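4.2 Visitors and the prize draw

The Skotus wax museum opened its pop music room in July, together with a prize draw run by Runport. We asked 1,046 visitors why they came.

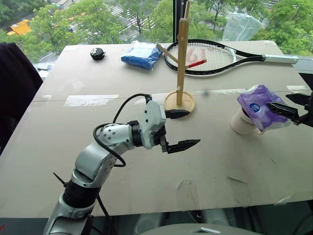

Figure 3. Tabletop by the window, with a purple package and a pale ribbed cup.

Of the persons who entered the draw, 52 came again within 90 days. This number is small, but it is higher than for the older film room.
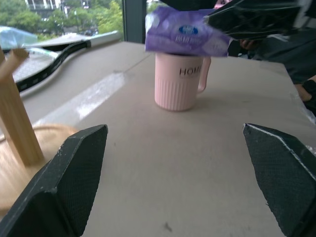 One visitor objected that the prize was not important for her, and that she would pay only to stand beside the singer. Similar answers were given at the Tronuden site, where no draw was held.

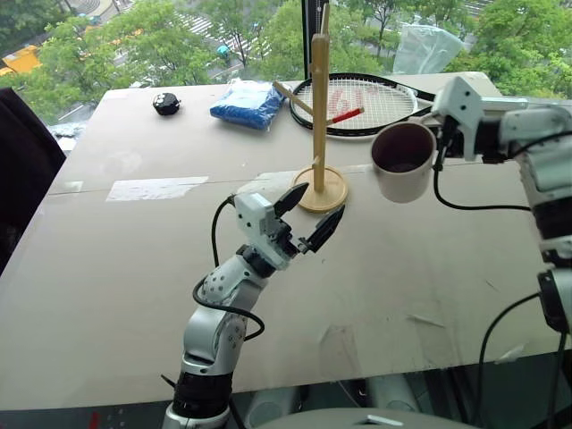 According to Malinowski, a draw brings names for the mailing list and very few new ticket buyers. Our data agree with this only in part, as 5 of the returning visitors bought a yearly pass.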